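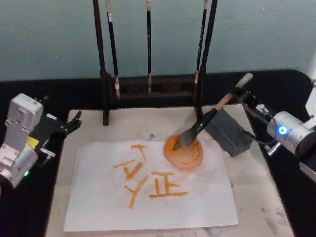 Calligraphy station, Rondstead open day: right arm at the paint dish.

To the members of the Truditz list:

The Automation Section at Rondstead thanks everyone who attended the spring open day or sent questions afterward. The door register shows 399 visitors, of whom 132 had signed up in advance through this list. The rest came in on the day, many of them with children, and the line for the calligraphy station reached the stairs by two in the afternoon. We regret that some visitors had to leave before their turn.

Several members have written to ask what was being shown at that station and whether it may be visited again. The answers are given below, along with a reply to an earlier message on this list.

The station has two arms facing a small black table. The right arm holds the brush. The left arm was given no task in the writing itself and stayed open-handed, as the program for this session uses one arm only. The writing is done in orange on thin white paper laid over a pale board, and the spare brushes hang from a wooden rack at the back. The rack came to us on loan from the Ledesma Cultural Center, and we ask visitors once again not to touch it. The carving at the end of the top bar is the part people most often reach for.

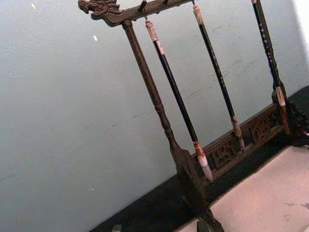 Kyung-tae Maeng wrote:

> I attended in the morning with two colleagues from Drenus. We thought the demonstration was well run, but we had expected to see the arm change brushes, and the printed sheet at the entrance did say "brush selection." In the forty minutes we stood there the arm kept the same brush throughout. Was this part of the program dropped? I would also like to know how the pressure of the brush is controlled. Thin paper is not forgiving, and a stiff arm with a soft brush seems to me the harder half of the problem. Last, is there a plan to offer the session to working calligraphers, and not only to engineers? My colleagues could suggest people.

We are grateful for these remarks. The printed sheet was prepared from an older version of the program, and the words "brush selection" should have been removed. Picking a brush off the rack is being worked on separately. A hanging brush swings when it is touched, and the arm must wait for it or follow it. We did not consider this ready for a public session and took it out the week before. The sheet has been corrected.

On pressure, the arm does not measure the force at the tip. The height of the brush above the board is set for each stroke from recordings made by a person guiding the arm by hand. The section now has 2357 such recordings and hopes to reach 4000 before the summer break. Creases in the paper remain a difficulty. Where the sheet lifts, the line comes out thicker than intended, and where the brush is running short of paint the end of a stroke turns dry. Both could be seen in the work made during the open day, and visitors were right to point them out.

On the third question, yes. We would welcome names, and we ask that they be sent to the section office and not to the whole list.

The notice for the second session follows.

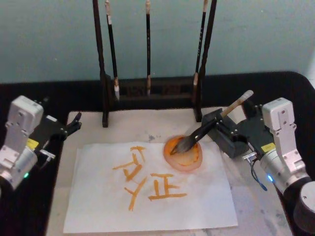 RONDSTEAD, March — The Automation Section will hold a second demonstration of brush writing by robot arm in the ground floor workshop. Doors open at 10:00 a.m. and the last group will be admitted at 3:30 p.m. Admission is free. Groups will be limited to 12 persons, and each group will have twenty minutes at the table, with time for questions at the end.

Members who wish to reserve a place should write to the section office with the number in their party and a preferred hour. Schools are asked to send one adult for every six pupils. Flash photography is not permitted while an arm is moving — it disturbs the cameras — but pictures may be taken freely during pauses.

Visitors should stay behind the tape on the floor at all times. Staff will stop the arms if anyone crosses it, and the current sheet will then be set aside and a new one begun. This happened nine times at the open day and took up a good part of the afternoon.
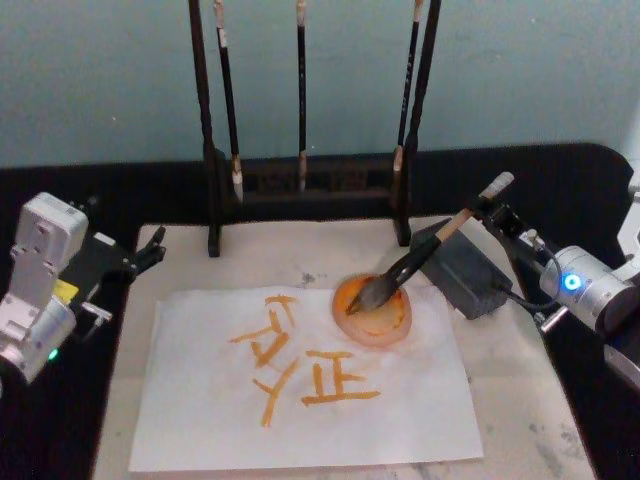
The order of work will be the same for each group. Staff will lay out a fresh sheet, the arm will load the brush from the dish, and the strokes will be written in the usual order, with a return to the dish when the program calls for it. A member of staff will explain each step. Finished sheets will be kept by the section for study until the end of the term. After that they may be requested by the groups that saw them made, on condition that the group number was noted at the desk.

Parking at the north entrance is closed for repaving. Please use the lot behind the library and allow ten minutes for the walk. The workshop can be reached without steps from the courtyard side; the courtyard door will be unlocked on request at the front desk.

Corrections to this message should be sent to me.

Auður Dalsgaard
Automation Section, Rondstead

Comments (4)

pellworth
We were in the 11 o'clock group with our eight-year-old and she has talked about it ever since. Will there be a children's hour this time?

Kyung-tae Maeng
Thank you for the full answer. I will send three names to the office. I would still like to see the brush pickup, even if it fails.

M.T.
Is the courtyard door wide enough for a power chair? The one on the library side was not.

Auður Dalsgaard
To M.T.: yes, it is a double door and both halves will be opened. To pellworth: the 10:00 group is reserved for families.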